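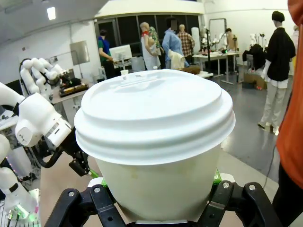

November 16, 2018

Paper cups and lids, continued from the June pages.

Sorting out which lid goes with which cup before we order for the winter. The old stock is a white paper cup with a white domed lid, sip opening near the rim. Three sleeves left of the cups, plus a bag of lids with no label. Dirceu wants one supplier for both so we stop getting lids that nearly fit.

Samples in: Hevetti (cup and lid), Skelov (lid only). Prondero quoted but sent nothing yet. Their minimum is 2000, same price per 100 as Hevetti, freight extra.

Fit. Pressed each lid on by hand, going round with the thumb. Hevetti goes on with one clear click. Skelov needs a second push opposite the sip opening and I'm never sure it's down. Put Skelov on an old cup to see if it was the cup's fault — same thing.

Tip test. Filled to a thumb below the rim with hot water, lid on, held on its side over the sink for 45 seconds with the opening up. Hevetti: damp at the paper seam, no drip. Skelov: dripped at the seam on two out of five. Old stock: one drip out of five, so we've been living with that all along.

Staining. Stefaniia asked for this one. Tea left in an old cup over lunch and the wall went faintly yellow low down. Did the same with Hevetti and couldn't see any colour on the outside, but it was the end of the box of tea bags and the brew was weaker. Repeat with coffee.

Stacking. A Hevetti cup will sit on top of another one's lid if you're careful. Wouldn't carry it down the hall.

Yurchenko rang about the recycling. Cups go in the grey bin, lids in the yellow, and they have to be separated. The sign over the sink still says both in yellow. Fix sign.

Costs are in the purchasing book, line 3176. Dirceu has it.

To do:
Coffee stain test, both cups
Chase Prondero for a sample sleeve
Ask Hevetti if the lid fits their larger cup as well
Label the loose bag of lids
New sign

Leaning Hevetti. Stefaniia would like to see the coffee result first, so no order yet.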